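Ticket: Wrist view drops out in the middle of a recording
Project: Vuvetti pick-and-place set
Status: open, waiting on Orell
Opened: February 2024

OK, so I've been recording demos for the Vuvetti set all week and 8 of the 149 came out with a frozen wrist view. Arm data is fine in all of them, hand data is fine, the picture just sticks and then jumps ahead (sometimes by more than 2 seconds!). The training script throws those out, so I have to redo them.

Tried so far:
- Swapped the USB cable. Same thing.
- Moved the camera to the other port on the Uron box. Felt better for a while, then demo 47 froze.
- Turned off the live preview. No freezes since, but I've only done a short run that way, so I'm not celebrating yet.

My guess is the preview and the recorder are fighting over the same stream. Langlois had something like this in October and fixed it with a lower preview rate, and I'd love to know what number they used.

Grabbed a still from the wrist view so you can check the angle too. Fingers over the carpet, yellow tape corner on the right:

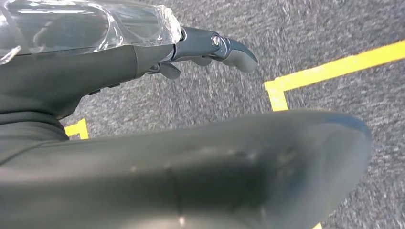

Photo: Vuvetti recording log, wrist camera

The near finger is really blurry and takes up most of the bottom. Is that OK for training, or should I tilt the camera up before I redo the bad ones? I'd rather not mix two angles in one set. Leaving the preview off until I hear back.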